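*Revised October 24, 2023. Replaces the March version, including the page that told you to delete your calibration folder.*

## 5. Setting up the Castaño cell

Castaño is the kitchen scene in Cestham: one arm, two marble-topped counters and a handful of objects to pick up. It's the cell we use at Dasbridge for checking grasps on awkward shapes, and it's the cell everyone is told to start with. Whoever decided that had already finished setting it up.

You need a working Cestham install (Section 2), the Gostari gripper controller (Section 3), and a login that can write to the shared asset folder. If you can read the folder but can't write to it, setup will run happily to the last step and then stop. Check now.

### 5.1 Loading the scene

1. Close any other Cestham window. Two open scenes will share one physics clock, and neither will enjoy it.
2. Open the scene list and pick **Castaño, main**. There is also a **Castaño, old**. Leave it alone.
3. Wait for the textures. The marble is the slow one. Until it arrives, both countertops are flat gray, and you'll be tempted to get on with things. Collision shapes load after textures, so an arm moved at this point will pass straight through the counter and out of your good graces.
4. Look for **Scene ready** in the status line. "Scene loaded" is a different message and comes earlier.
5. Save a copy under your own name before you touch anything.

> **Note:** The dark clutter beside the main counter came in with a scanned background. Its edges are jagged, and its collision shape is a single box that is fatter than it looks. Reloading won't tidy it up. Fuad Negussie spent a long afternoon confirming this.

### 5.2 Placing the arm

The arm loads in its parked pose. You'll bring it over the main counter in stages, which feels fussy until the first time you skip one.

1. In the **Arm** panel, set speed to 5 percent. It will seem broken. It is being careful.
2. Select **Base** and check that the frame reads `counter_main`. If it reads `world`, change it and press **Apply**. Pressing Enter looks as though it has worked.
3. Run **Unfold**. The elbow swings out and back before the wrist comes forward. Leave it room behind.
4. Run **Over counter**. The wrist should finish above the marble with the gripper pointing straight down.
5. Rotate the last joint until the fingers will close across the narrow part of the object.
6. Turn on **Show contact shapes** and orbit the view all the way around once. Any red between the elbow and the brown panel behind the counter means you need to raise the elbow and start again from step 3.
7. Lower the hand in small steps until the fingers straddle the object. Keep the tips off the stone by the clearance set in your grasp file. 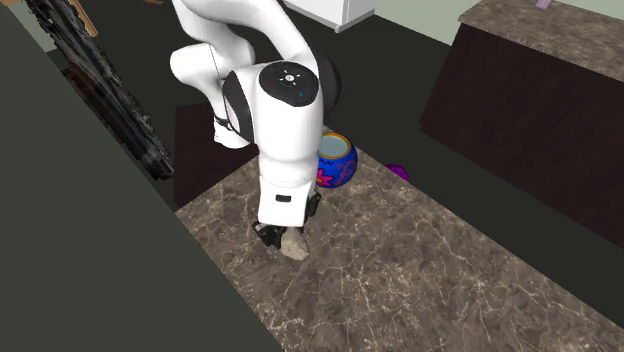 8. Press **Hold**. The joint values stop flickering after a moment. If they keep flickering, the arm is touching something, and the contact list will tell you what, using a name that only made sense to the person who imported it.
9. Store the pose as `approach`. Lowercase. Gostari treats `Approach` as a different pose, and if it can't find the one it wants, it uses parked.

> **Caution:** Don't drag the arm with the mouse while **Hold** is on. The controller will fight you, store up the difference, and give it all back when you let go. Objects that leave the counter this way keep going for quite a while, and the floor does not extend as far as you'd hope.

#### If the arm won't unfold

Read the message before you restart. It will be one of these:

- **Joint limit (soft).** You loaded someone else's limits file. Load your own, or admit you don't have one and copy the default.
- **No route.** Something is sitting where the elbow wants to go. It's usually an object you moved out of the way earlier.
- **Error 539.** The arm and the gripper disagree about which of them is in charge. Stop the Gostari controller, wait for its light in the panel to go out, and start it again. Restarting Cestham clears the message and keeps the problem.
- **Nothing at all, but the arm is still.** Look harder. See step 1 on speed.

### 5.3 Setting the gripper

The default gripper settings were written for boxes. Boxes are easy to like: flat sides, honest corners, weight in the middle. The test stones have none of this, so most of what follows is about talking the two fingers into holding something that was never shaped to be held.

1. In Gostari, load the profile **two-finger, irregular**. The plain **two-finger** profile looks close enough and will fling the stone.
2. Set **Max force** to 46. The box is unitless because the people who wrote it couldn't agree, and it has stayed that way. Treat it as a volume knob.
3. Set **Close speed** to slow.
4. Turn **Center on contact** off. With it on, the first finger to touch pushes the stone over until the second one touches too, and by then the stone is pointing somewhere new.
5. Set finger friction from the surface table. Pick **stone, dry**. There's a **stone, wet** as well. It was added as a joke and has since been used in two reports.
6. Check that both fingers show a contact shape in the viewer. A finger without one closes beautifully and holds nothing.

The numbered stones share a shape file format but not an origin. On some of them the origin is near the middle of the mass, and on others it's wherever the scanner happened to be looking. Before you trust any grasp offset, select the stone and turn on **Show origin**. If the little axes are floating in the air beside it, use **Recenter** and save the stone into your own copy of the scene. Please don't save it back to the shared folder. Rosalie Lüthi keeps a list of people who have.

### 5.4 First grasp

Switch the viewer to the hand camera for this part. The overview is good for elbows and bad for fingertips, and a grasp can look perfect from across the kitchen while one finger is holding mostly air.

1. Recall `approach`.
2. Check the number on the stone against the number in the grasp file. The numbers are part of the scanned surface, so they turn with the stone and may well be upside down to you. A 10 read the wrong way up makes a passable 01, and there's a grasp file for that too.
3. Press **Close** once. Pressing it again doesn't make it close more. It queues a second close, which arrives as soon as you open.
4. Watch the contact readout. You want a steady value from each finger.
5. Raise the hand by one small step and stop.
6. Wait. A bad grasp will usually show itself during the wait, with a slow twist that picks up confidence.
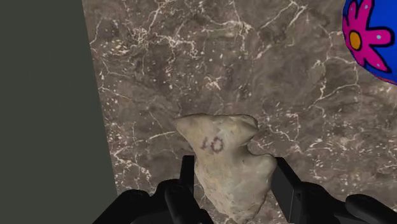 7. If the stone stays put relative to the fingers, raise the hand to travel height and store the pose as `lift`.
8. Lower, open, and do it again. The cell counts as set up after 5 clean lifts in a row. Three good ones, a drop and two more good ones don't add up to anything, however they are presented.
9. Write the result in the cell log with the stone number and the profile name.

> **Note:** A stone with a notch in its side will tempt you to seat a finger in it. Sometimes this gives a wonderful grip. Sometimes the finger rides up out of the notch on the lift and the stone leaves sideways. Try the flank below the notch first.

#### When a grasp fails

| What you get | What to try |
|---|---|
| Stone rotates during the lift | Lower the grasp, or turn the wrist and come at the stone along another pair of sides |
| Stone buzzes between the fingers | Drop **Max force** a little; the solver is pushing both ways at once |
| Stone sinks into a finger | Its collision shape is out of date; rebuild it from the asset menu |
| One finger reads zero | Recenter the hand over the stone by eye, then store `approach` again |
| Stone gone | Check the floor, then the object list, then reload your copy |

Change one setting at a time. Everyone agrees with this and then changes four.

Raising the force is the popular fix, and it does work on boxes. On a stone that tapers toward the bottom, squeezing harder mostly helps it on its way.

### 5.5 Looking after the cell

Do these at the end of a session:

- Open the gripper and set the stone down before you park. Parking with a closed hand works, but the stone will still be in it in the morning and the startup check will report a collision between the arm and "part of arm."
- Run **Reset objects**. The blue flowered one gets nudged more than anything else in the scene, and its starting spot matters to the vision tests.
- Clear the contact list.
- Put the speed back to 5 percent for whoever comes next. Finding it at full speed is a memorable way to learn the shape of the counter.
- Stop Gostari first, then Cestham.

Once a month, rebuild the collision shapes for every stone in your copy. It takes roughly as long as lunch, and the progress bar is decorative. If it stops near the end with **Shape not closed**, there is a hole in one of the scans. Open the build log, find the last stone named, and use **Patch** on that one only. **Patch all** also fills in the notches, and you'll then have a set of very agreeable stones that no longer match anything.

Cell settings are backed up overnight. Poses are kept in your scene copy and are not, so export them from the **Arm** panel into your own folder. Moving the arm to a different counter is covered in Section 6.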